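Notes from the Kitchen Drawer, 2023-12-07

Every December I swear I'm going to sort out my recipes, and every December I end up on the kitchen floor with a shoebox in my lap, reading the backs of envelopes. This year I got as far as making piles! I had one for cookies, one for soups, one for things I clipped out of magazines and have never once made (that was the biggest pile by a mile), and then a sad little heap of scraps with no title at all. One of them says "bake till done, but not like last time." I wrote that. I have no idea what it was for.

When I mentioned the shoebox in the July issue, I got more mail than I've had on any subject, including the great pie crust argument. You people have opinions about index cards. A lot of you type everything up and keep it in a binder with plastic sleeves, and I admire that the way I admire people who floss on vacation.

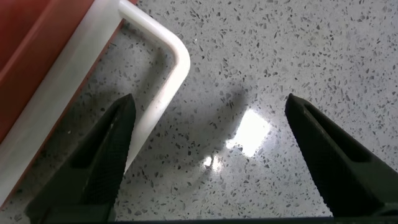
A reader from Skadov wrote in to say that I should stop copying things out altogether. The stains are how she finds the good recipes, she said, and her mother's date bars would be lost forever if somebody put them on a clean card. She flips through until she hits a page that's see-through with butter and that's dinner settled.

I have to say I'm mostly with her. My own banana bread card is so brown I can only read the top half, and I've been making the bottom half from memory for years. But I do think there's a case for one clean copy, kept somewhere else, for the day the brown one finally falls apart in your hands. Mine lost a corner last week and it was the corner with the baking soda on it.

So this is what I've settled on. The old cards stay exactly as they are. Anything I've made more than twice gets copied by hand, in pen, onto a fresh card, with the pan size written at the top. Please write down the pan size! I can't tell you how many of my recipes say "pour into pan" as if there were only one pan in the world. I'd also add the oven temperature, which my grandmother never did (her oven had one setting and it was called hot).
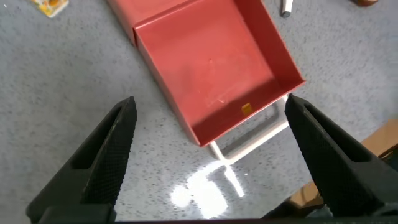
The other thing I'd put on the card is where the recipe came from. I have a lentil soup that I'm sure came from the back of a Zernel bag, only my sister swears it was from a church supper, and we'll be arguing over it until one of us is gone. A name and a year in the corner would have saved us a lot of long phone calls. Same goes for changes. If you leave out the celery, write "no celery" and sign it, so your kids know who to blame.

I did try going digital, by the way. I bought a little program called Sundis that promised to hold 1000 recipes, and I put in seven before I got tired of wiping flour off the keys. The seven are still in there somewhere. One is for ice cubes, which was me testing the search. 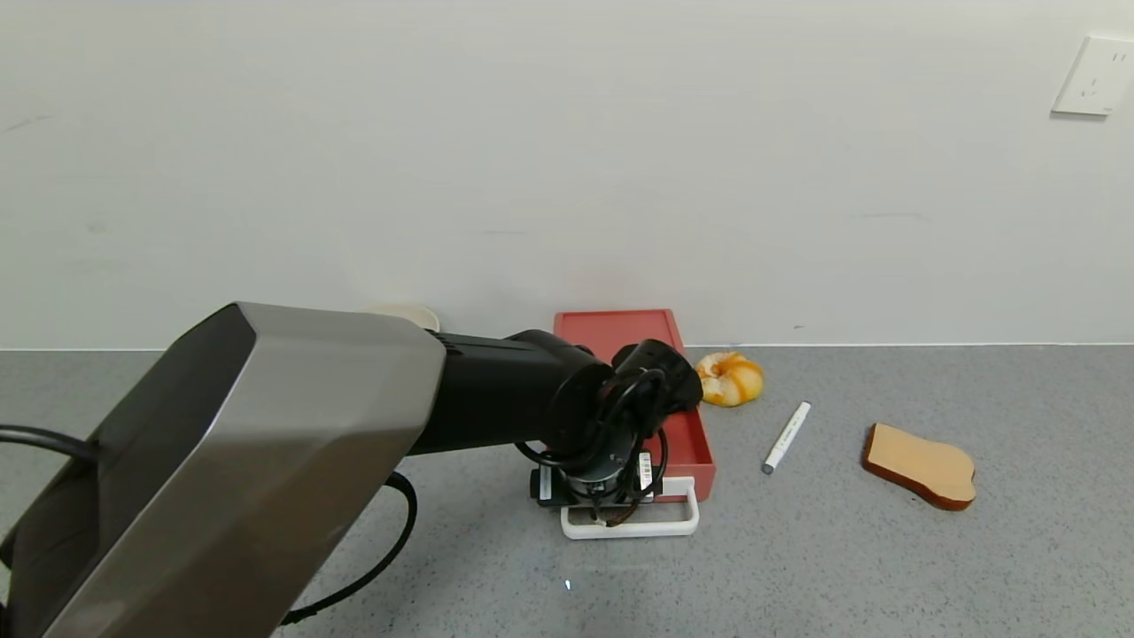

Sorting by season has worked better for me than sorting by course. I never think "I'd like an appetizer," I think "it's freezing and I want something with potatoes." So the winter cards go up front now, the summer ones wait at the back, and the Christmas cookies get a section to themselves. Dividers help a lot, and you don't need to buy any. If you've got a white plastic rectangular frame like the one on the counter there, lay it on cardboard and run a pencil along the outside, and you've got nice straight edges for cutting. Mine are from a cereal box and they've held up fine. Label them along the top, where your thumb won't rub the ink off.

I'm up to 47 cards as of last night, with the whole cake pile still to go. If you've got a recipe with an instruction that makes no sense to anybody outside your family, send it along and I'll print the best ones next month. And if anyone knows what I was baking "not like last time," please write soon.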